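Kerneo (software)

4 min read

Kerneo is a control and planning package for pairs of robot arms that handle soft things: clothes, towels, bedding. It was begun by Wenjie Yan and Ferhat Canpolat at the Lomside workshop, and it has grown into one of the most enjoyable small projects in the field to follow. Its main idea is that cloth should be planned for as a set of edges and layers, with the exact shape left vague until a gripper is close enough to look properly.

Planning

The planner, called Lara, chooses one fold at a time. It scores up to 300 possible grasps for each fold, throws out any that would bring the arms too near each other, and passes the best to the motion controller. Only one arm need touch the cloth during a step, while the other waits clear of it.

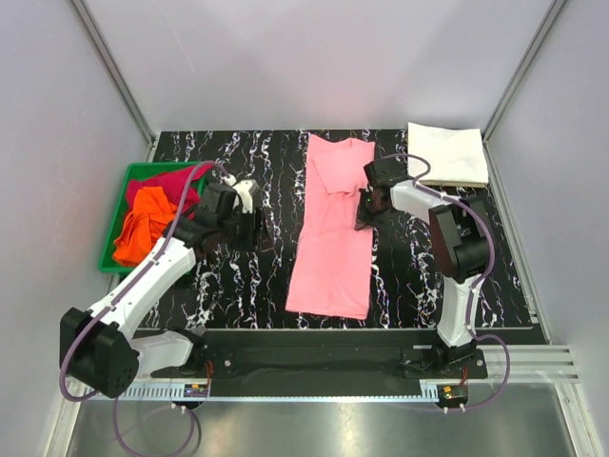

Lara keeps no fixed recipe for a garment. If a sleeve slips or a hem bunches up, the next plan starts from the cloth as it lies — a lovely bit of design, and the reason so many students learn the system by reading its source. Zoriana Mykhailiuk rewrote the scoring code one July and cut planning time by almost 70 per cent.

Perception

Kerneo joins an overall view of the table with close views from the wrists. The close views matter most near the end of a fold, when the software must tell one layer from the next. Shiny or strongly patterned tabletops are a well-known test, as bright veins and reflections can pass for cloth edges. The edge finder, Harms, was trained with 965 labelled folds and gives each edge a confidence score, so the planner can ask for a second look.

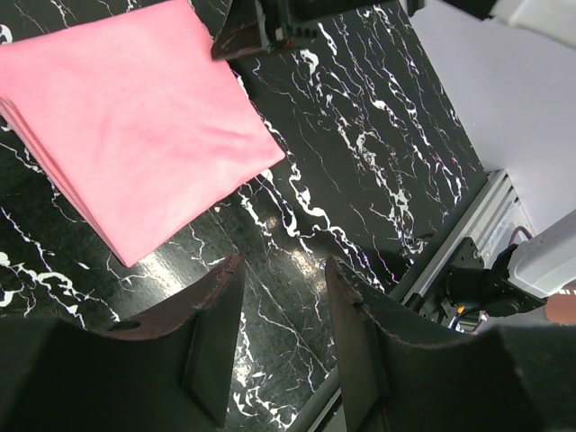 Wrist view of a folded pink cloth on a marble-patterned tabletop, with a finger of another arm above it.

Control

Arm commands are sent every 33 milliseconds. Siobhán Fitzgerald's compliance layer softens the grip as the fingers near the table, and it can be tuned from a plain text file. The replay tool — much loved by its users — steps through a run with camera views, planned paths and grip force side by side.

See also: motion planning; deformable objects; visual servoing

33 shares · 7 comments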